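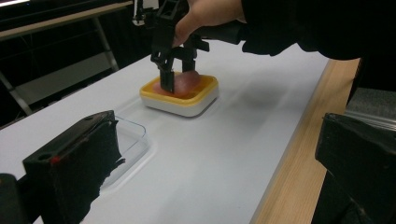

Hand-held grippers go head to head at Skadstead

12/2/23

The gripper trials at the Skadstead workshop have got off to a cracking start, and the bench has hardly been free since. The team is comparing two hand-held designs, the Kirico and the Lý, to find out which one gives a person the best feel for picking up small, slippery, awkwardly shaped things — and which one produces movements that a robot arm can copy later without fuss.

The tests are built on very ordinary objects. One of the favourites is a soap dish task: pick up a small pink block, put it in the dish, take it out again, then do the same with a clear plastic tray. It sounds like nothing at all. Try it with two stiff fingers in place of your own hand and you soon find out how much your fingertips normally do for you!

"I thought I'd have it in five minutes," said Rohani Osman, who is running the comparison. "Then I spent most of a morning learning to come in at the right angle. If you go in too steep you push the block into the dish and can't get under it. Too flat and you catch the rim. I loved it, to be fair."

Each design gets 24 sessions, with eight people taking turns so that one person's good habits don't decide the whole thing. Everybody does the same tasks in the same order, first with the Kirico and then with the Lý, and the order is swapped halfway through. The team notes every drop, every second attempt and every time somebody has to put the gripper down and shake out their wrist.

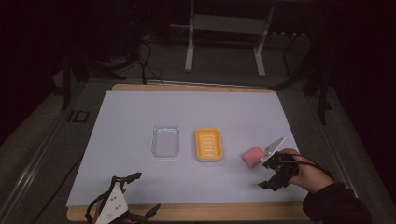
Lining up on the pink block, with the soap dish and clear tray alongside.

Weight has been the big talking point so far. The Kirico comes in at 610 grams and the Lý at 700, and you would be surprised how much that gap matters by the end of a long session. On the other hand, several people say the heavier one feels steadier when it closes, especially over the rim of the dish. Opinion is split down the middle and the tea breaks have become quite lively.

The clear tray has been the other one to watch. It's hard for a camera to pick out against a white board, so the team is trying different lighting before settling on a set-up for the remaining sessions. Finger pads are on the list too. Two softer kinds have been cut and will be tried on both designs, with the pink block first and the tray after it.

Once the hand-held sessions are done, the recordings go over to Cadimdale, where the arm team will see how well each set of movements carries across. They have asked for plenty of slow, slightly clumsy attempts as well as the tidy ones, and there is no shortage of those. Rohani is keen to sit in on the first arm runs and has already put her name down.

There are still places for the last few sessions in December. No experience is needed, and left-handers would be especially welcome, as there has only been one so far. Sessions are short, with a break in the middle and a few minutes at the start to get used to the trigger. Put your name on the sheet by the workshop door, or speak to Rohani.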